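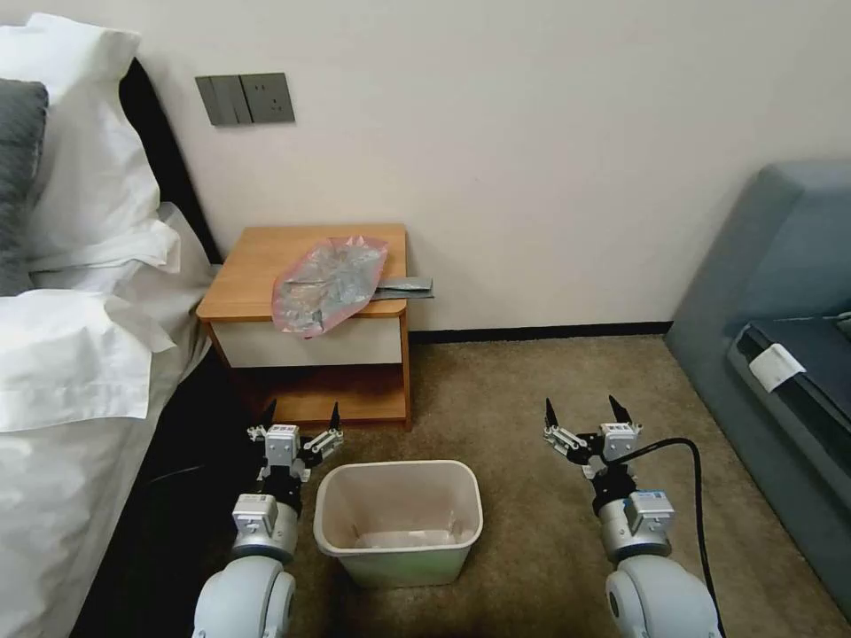
Zulismont Guest Room Tidying Set

Data card and README

Summary

The Zulismont Guest Room Tidying Set is a collection of still images and short written records about the everyday work of putting a bedroom in order. It covers the bedside area, the bed, the floor and the waste bin, and the small items that guests leave on furniture when they go out or check out. The set was prepared by the Gumel Office for Household Studies and is maintained by Hortensia Cisternas.

This release contains 1,542 records from 42 rooms. It replaces the trial release of February, which should no longer be used.

Scope

The rooms are ordinary guest rooms of modest size, furnished for one or two people. The set deals with light tidying only: clearing wrappers and bags from surfaces, emptying and relining wastebaskets, straightening bed linens, and returning items to the place where a guest would expect to find them. Deep cleaning, bathroom work and laundry are outside the scope. Kitchens are covered in a separate collection, Huenchumán, which uses a different list of object names and should not be merged with this one without conversion.

Contents of the release

records.csv - one line per record, with the room code, the area of the room, the activity and the objects named
images - one folder per room
objects.txt - the controlled list of object names
activities.txt - the controlled list of activities
notes - free text written by the annotators, where they had something to add
CHANGES.txt - corrections made to the trial release

Areas of the room

Each record is assigned to one of 5 areas.

bed: the mattress, pillows, sheets and covers
bedside: the nightstand, its top, drawer and shelf, and whatever stands directly in front of it
floor: open floor away from the furniture
desk: any table or desk with a chair
entry: the door, coat hooks and luggage rack

A wastebasket is recorded under the area where it stands. A basket on the carpet in front of a nightstand is therefore a bedside object, and a basket under a desk is a desk object. This rule caused some difficulty in the trial release, in which every basket was listed under floor. The records have been corrected.

Object naming

Names are kept short and general. Annotators were asked to name what they could see and to stop there. A bag whose contents could not be made out is recorded as "bag" with the contents field left blank. A flat item that might be a pouch or might be an empty wrapper is recorded as "flat packet, uncertain". The uncertain mark should be kept in any derived work.

The following distinctions are made throughout:

Wastebasket and liner are two objects. A basket may be lined or unlined, and the liner may be fitted over the rim or lying in the bottom of the basket. The value "liner, collapsed" is used for the second case. A basket with a collapsed liner is not recorded as empty unless the inside of the liner can be seen.

Nightstand top, nightstand drawer and nightstand shelf are recorded separately. An item that extends past the edge of the top is marked "overhang".

Bag and wrapper are kept apart where possible. Crumpled plastic with something inside it is a bag. Crumpled plastic with nothing inside it is a wrapper.

Fixed items such as light switches, outlets and baseboards are named once per room in the room file and are not repeated in the individual records.

Activities

The activity field gives the task to which the record belongs, as assigned by the coordinator of the room visit. It does not state that the task was completed. The most frequent values are "clear surface", "discard to basket", "fit liner", "replace liner" and "straighten bed". A record may carry two activities when these belong together, for example "clear surface" and "discard to basket".

Items that may belong to a guest are treated with caution. The written procedure is that a bag with contents is not discarded on sight, even when it is crumpled. Such records carry the value "ask" in the disposal field. Users who wish to study disposal decisions should read the notes folder together with this field, as the annotators did not always agree.

Annotation

Every record was read by two annotators working separately. Differences were settled by the maintainer, and the original readings are preserved in the columns reader_a and reader_b. The largest group of differences concerns translucent plastic, which is easily taken for empty when it is not - and the reverse. Color names were limited to a short list, and beige, cream and off-white should be treated as one value for most purposes.

Free text notes are limited to 2,000 characters. A small number of longer notes were shortened by the annotators themselves.

Known limitations

The rooms resemble one another. Most have carpet, light walls and white bed linens, and the furniture is mainly wood. Results obtained with this set should not be assumed to hold for homes with hard floors, dark interiors or heavy clutter.

Wastebaskets are overrepresented in comparison with a typical bedroom inventory. This follows from the choice of tasks.

Drawers are recorded as open or closed, and their contents are not listed.

The desk area is thinly covered, with more than half of its records coming from a single building. A supplement is planned with Gurkano, whose staff have offered access to additional rooms with larger desks.

Privacy

Room codes do not correspond to door numbers. Documents, prescription labels and personal photographs were removed from view before a visit or, where this was missed, the record was withdrawn. Requests for withdrawal may be sent to the maintainer at any time and should give the room code and record number.

Use and citation

The set may be used for research and teaching. Redistribution of the full image folders requires written permission from the Gumel Office. Please cite the release as:

Cisternas, H. Zulismont Guest Room Tidying Set. Gumel Office for Household Studies. Release of May 27, 2026.

Corrections are welcome - please state the record number, the field concerned and the proposed value. Accepted corrections are entered in CHANGES.txt with the next release.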